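Leave the fruit out

A piece of fruit in a refrigerator drawer is a piece of fruit that will be thrown away. I have believed this for years, and after 22 years of cooking for a household I have thrown away enough soft plums to feel sure of it. My argument is a small one. Every home, and every office with a break room, should keep a basket of fruit out on a table, and the basket should be kept nearly empty.

Most people would agree with the first part. The second part is where I lose them. The usual idea of a fruit basket is a heap, and people like a heap. It looks generous. But with a heap, the fruit at the bottom carries the weight of everything else, and you can't see it. By the time you get down to it, it has a brown side and a smell.

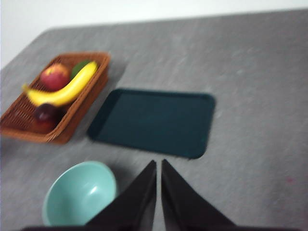

OPINION / HOME AND TABLE

An apple, a banana, a plum and one small green fruit will do. With that few in a wicker basket you can see the weave between them. Anyone walking past can tell what there is to eat and what needs eating first. When the plum is gone, you know the plum is gone, and you can put it on the list.

I also think the basket should be low. A deep bowl asks to be filled, and I have never met anyone who could keep one half full. Mine came from a shop in Whitlock and has sides so short that a long banana rests over the edge. I was annoyed by that at first and nearly returned it. I'm glad I kept it. It limits me to what we can eat in a few days.

Kirsten MacLeod, who shares an office with me in Plandville, disagrees with nearly all of this. She says a sparse basket looks like the end of a party, and that people won't take the last of anything out of politeness. She is right about the second point. In our break room a single apple once stayed put for most of August. My answer is to restock before you get down to one.

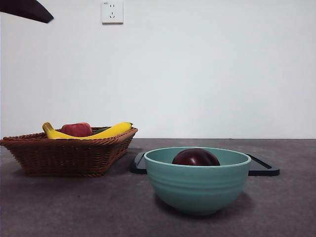
Her other objection is about looks, and she has a fair case there too. A lot of baskets are for show. Some people fill theirs with plastic fruit, and I don't think that's a crime. It keeps its color and brings no flies. If all you want is something cheerful against a plain wall, it does the job. I would only ask that it not take the one good spot on the table. Put it on a shelf and give the table to something people can eat.

The table matters more than the basket. It should be the one you pass on the way to something else, and it should be mostly clear. Fruit on a counter crowded with mail and chargers might as well be in the drawer. I keep a flat tray near my basket at home for peels and cores, so that no one has the excuse of a long walk to the trash.

None of this costs much. I spend less on fruit than I did when I bought by the heap, and I go to the store 2 times a week instead of once, which I count as a fair trade. Kirsten still fills hers to the top. She offered me a pear from it last week, and I had to dig for a firm one.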